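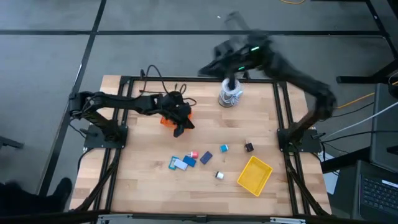

Pandthorpe: Former carpet store will be divided in two

The Planning Board of Pandthorpe has approved the change of use for the former carpet store on Tandon Road. The building has stayed without a tenant since the carpet business moved away in June. Now it will be divided by an inside wall, and each half will get its own entrance from the parking lot.

The bigger half goes to Retoden, a company which repairs and sells kitchen equipment for restaurants. The smaller half will be kept by the owner of the property, the Michailidis family, who told the board that they are still talking with two possible tenants. Any new tenant must come back to the board only if the use is other than retail or light repair.

Most of the discussion was about parking and deliveries. The lot has 60 spaces today. The plan takes away six of them on the north side, in order to make a place where trucks can turn without going backward onto Tandon Road. Two residents from the houses behind the store asked about noise in the early morning. The board then added a condition that no delivery may arrive before 7 a.m., and the applicant accepted it during the meeting.

Rajitha Siriwardena, who presented the plan for the owner, said that the outside of the building will change very little. The old sign will be removed, the front windows will be replaced, and 13 new trees will be planted along the back fence. One board member wanted the trees to be evergreen, so that the neighbors have some cover also in the winter. This was written into the approval - the kind of tree must be agreed with the town before planting.

The question of the sidewalk stays open. The town would like to connect the store with the bus stop at the corner, but a short part of the land between them belongs to another owner. The board asked the town engineer to contact this owner and to report at the December meeting.

Work inside the building can start as soon as the building permit is given. The approved drawings can be read at the town office during normal hours, and copies are available at the front desk for a small fee.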